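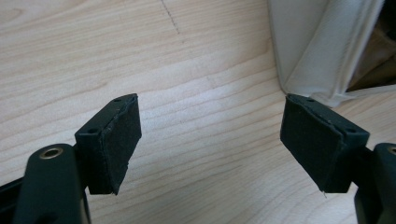 Vivek Tiwari wrote:
I don't buy the "pack it all on the table first" method. You take everything out, spread it about, put it back in the same bag and call it a system. I've packed straight from the drawer into the bag for years and I've never arrived anywhere without socks.

pennyfarthing_lou wrote:
You've never arrived without socks because socks are easy. What about chargers? What about the wash things? The table is for the bits that don't live in a drawer.

Vivek Tiwari wrote:
They live in the wash bag. The wash bag goes in the bag. Where does the table come into it?

oldharbour wrote:
Can I drag this back to what I asked on page 1? I've got a Clesent holdall, the one with the mesh pocket inside, and I want to know if the padded strap goes inside or stays outside when you check it in. We leave on 27th June and my other half says inside, always. I say it takes up half the bag.

Gunārs Lepik wrote:
Inside. I left one clipped on at the airport in Riga and it came round the belt on its own, a good while after the bag did. Fold it in two, lay it down the long side, clothes against it.

Vivek Tiwari wrote:
One strap coming off once doesn't prove anything. How old were the clips?

Gunārs Lepik wrote:
Old. It was a Zariņš bag, bought second hand. I still wouldn't do it again.

tuppence wrote:
Padded straps are mostly for show anyway. Thick white padding looks lovely in the shop and is grey by the end of the first trip. I cut mine off and use a plain one.

pennyfarthing_lou wrote:
You cut it off??

tuppence wrote:
It was sewn on. What else was I going to do with it?

oldharbour wrote:
Right, I had a go at it folded, as Gunārs said.

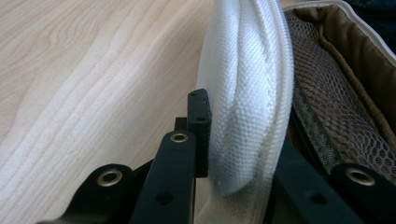
White padded piece on end, with the mesh pocket to the right

Vivek Tiwari wrote:
I rest my case. Look at how thick that is folded back on itself. That's a jumper's worth of room, or two shirts if you roll them.

Gunārs Lepik wrote:
Nobody needs two more shirts.

Vivek Tiwari wrote:
In August, in Lisbon, you do.

oldharbour wrote:
We're not going in August and we're not going to Lisbon.

marrowfat7 wrote:
Bit of a side question, but does anyone trust those mesh pockets? I had a Godora case and the netting went at the corner the second time I put anything heavier than tights in it. They're sold as "organisers" and all they organise is a hole.

pennyfarthing_lou wrote:
Mine's lasted 7 years. Flat things only – passport wallet, tissues, a paperback if it's thin. If you stuff a hairdryer in there, of course it's going to go.

marrowfat7 wrote:
It was a hairbrush, thank you.

tuppence wrote:
There's a packing course on Jiterbridge that tells you to keep the mesh pocket empty on the way out and use it for dirty washing on the way back. Over 3,000 people have signed up to be told that. I watched the free bit and switched off when she started on tissue paper between the shirts.

Gunārs Lepik wrote:
Tissue paper does work for shirts.

Vivek Tiwari wrote:
Does it, though? Or do you fold them more carefully when you've got tissue paper in your hand? Try the same fold without it and tell me there's a difference.

Gunārs Lepik wrote:
I will try it. I expect I'll be right.

oldharbour wrote:
So that's one for inside, one for cutting it off, and Vivek arguing with everyone. I'm going to put it in last, on top, so I can pull it out at the other end. If the zip won't shut it's going in her bag.

pennyfarthing_lou wrote:
On top is worse! It'll slide about. Down the side, like Gunārs said.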